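Sorting out my drawer of extension leads - which slots take which plug, and are old ones worth keeping?

Posted by Alfie Pickering

Hi all, I've finally tipped out the dreaded cable drawer and I'm trying to get it down to what we need for the new desk. I've got two power strips that I can't choose between, plus a heap of adapters and chargers that came from who knows where (one might be from my old Haltum lamp). I measured the desk and there's a 646 mm gap behind it, so whatever goes in has to fit there.

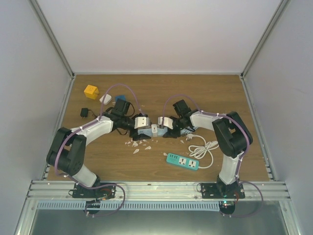
Light blue strip in the middle, teal one with the USB-style ports to the right.

I like the ports on the teal one, but the blue one has its own switch and that would be handy at bedtime. It's a bit grubby though, with specks of dirt and scuffs on the top. Also, the slots look odd to me - two slanted ones and three flat ones in a column. Do I wipe it down and keep it, or get rid?
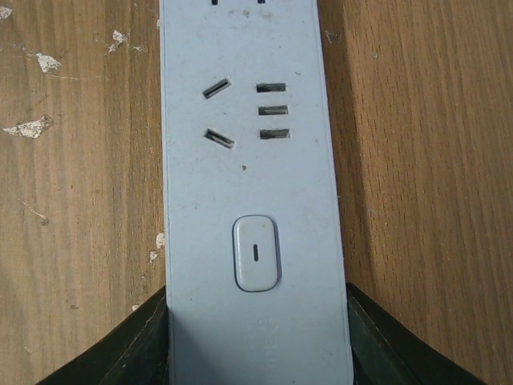

Žydrūnas Uibo
The slots are the easy bit. The slanted pair with the flat one between them is for three-pin plugs with angled blades, and two-pin flat ones go in the other two. Unplug it before you clean it, then use a barely damp cloth on the casing and a dry soft brush near the slots. No sprays! I'd look for the rating on it as well, and if you can't read one anywhere I wouldn't run a heater off it. Chargers and a lamp are a different matter.

Dobos12
bin both and buy new, mine went after around 2 years

Jodach
Bit harsh, Dobos. Check the lead for splits and see if plugs sit firmly, and if anything wobbles or smells warm it goes to the recycling centre. For the gap, don't forget the plug sticks out too - I forgot that with my Vasanetti desk and had to pull the whole thing out again.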